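# Recordable talking buttons for a dog: getting the first word to stick

I love this project! You record a word on a big push button, put it where your dog can reach it, and press it yourself every time the word is about to come true. The kit is cheap, the training is gentle, and even a dog who only ever learns one button will get a lot of fun out of the attempt.

## What you need

- 2 recordable buttons to begin with (you can add more later)
- fresh batteries
- a non-slip mat or a shallow tray
- small soft treats, though you'll use fewer than you think

I bought mine from Wasano, but any button with a wide top and a clear speaker will do. Go for the loudest you can find if you have hard floors, as the sound bounces about a bit.

## Pick the first word

Choose something your dog already gets excited about and that you can deliver straight away. "Outside" is brilliant. "Play" is good too. Leave "treat" for much later, or you'll hear it all evening – I learned that one the hard way in April and had to hide the button behind the bread bin.

Record it in your normal voice, the way you'd say it at the door. One word, no name in front.

## Model it

1. Put the button by the door, flat on the mat.
2. Each time you're going out, say the word, press the button with your hand or foot, then say the word again.
3. Open the door at once.
4. Keep that up for 12 days before you expect anything back.

Don't grab a paw and push it down. Lots of dogs hate having their feet handled and you'll put them off the whole thing. If yours stares at the button, or glances from it to you, wait 5 seconds in silence and let them think.

My friend Omid Ghorbani in Skernenham has a whippet called Bíró who used her nose first and only swapped to a paw much later. Either is fine!

## Adding more

Once the first button is being pressed on purpose, bring in the second, well apart from the first. After that you can group them, keeping each word in the same spot every time. Position matters more to a dog than colour does, so mix whatever tops you like.

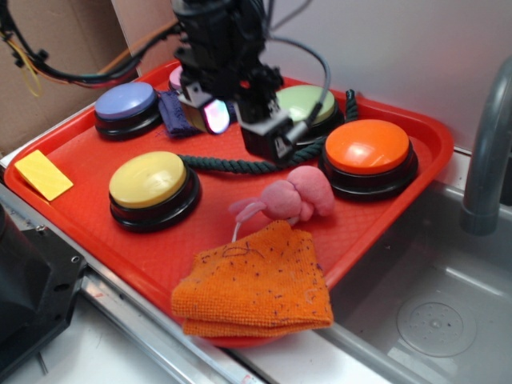

How many buttons should be out at once?

Stick to 4 until your dog uses every one of them without a prompt, then add them singly.

## If it stalls

Go back to modelling and drop the treats for a while. Check the batteries as well – a faint, crackly word is hard to learn from. A long walk first can help with a dog who just bats at everything, and so can moving the mat somewhere quieter.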